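**Clokthorpe death notices** are the short paid announcements of deaths that appear in the back pages of the *Clokthorpe Onari*, a county newspaper, and by extension the local style in which they are written. The style is known for its length, its attention to casseroles, and a habit of listing the dead person's grievances alongside the survivors.

## Origins

The paper was founded by Alcides Fontes, a job printer who charged by the column inch and saw early on that grief was bad at editing. His first notices were plain: name, age, hour of the service. Families soon asked for more, and Fontes, who had a mortgage, let them have it. By the time he sold the business, a notice of 200 words was considered curt and possibly a sign of trouble over the will.

Fontes's own notice, which he wrote himself and revised every March, ran to 2424 words. It is still the longest the paper has printed. Most of it concerns a boundary fence.

## Form

A notice in the Clokthorpe manner opens with the full name of the deceased, followed by any nickname in quotation marks, whether or not the person liked it. The verb comes next. "Passed away" is standard, "went home" is common among Baptists, and "died" is thought a little showy.

The list of survivors follows in strict order: spouse, children, children's spouses, grandchildren, siblings, and then a loose category that has included bowling partners, a parish organist and, in the notice for Anselmo Meireles, "the entire night shift at Bolar." Former spouses are placed by negotiation. Pets were admitted after a long dispute and are limited to those living. 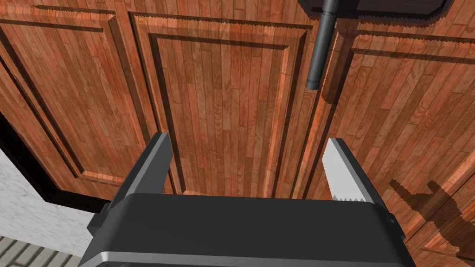

The closing lines deal with flowers. "In lieu of flowers" is the usual phrase, though Clokthorpe families have tended to want both the donation and the flowers, and say so.

## The Queiroz years

Lucimara Queiroz ran the desk for most of the paper's later history and is responsible for what rules there are. She allowed one joke per notice, to be approved by a blood relative. She also required that a death be confirmed by telephone with the funeral home, a step added after Ismael Tavares came in to complain about the wording of his. The correction, 12 words long, described him as "alive and of Mill Street," and he had it framed.

Queiroz disliked the word "beloved" and charged extra for it. Revenue from this source was modest but steady.

## Decline and revival

The Nikolaidis funeral home began offering free online notices, which cut deeply into the paid trade. These had no word limit, and several are still being added to. The newspaper answered with a flat rate covering up to 98 lines, and some families came back, mainly those with scissors and a scrapbook.

The local historian Kátia Batista has collected the older notices in two volumes, arranged by cause of death where stated and by hobby where not. Fishing takes up most of the second volume. Her introduction argues that the notices are the best record of everyday life in the county, and also its least reliable, given that every man in them could fix anything and every woman never met a stranger.

## See also

- Card of thanks
- In memoriam verse
- Funeral luncheon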